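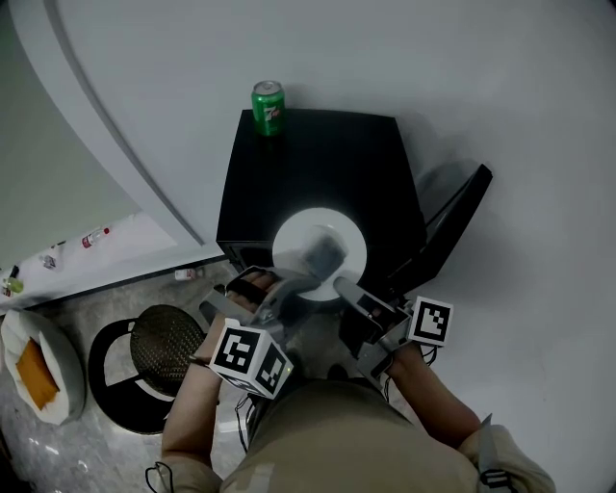
Green 7 Up can on the black cabinet, gray wall behind

Saithong Mural Paint, matte, 12 colors

Big walls deserve big color, and this range is such a joy to brush out! Duangjai Yensuk mixed the reds for her market mural in Ramivville, and they stay rich right to the edge of the stroke – even over old plaster. One 3-liter tub covers about 800 square feet of primed wall in a thin first coat. Brushes clean up with water. The ocher is back in August.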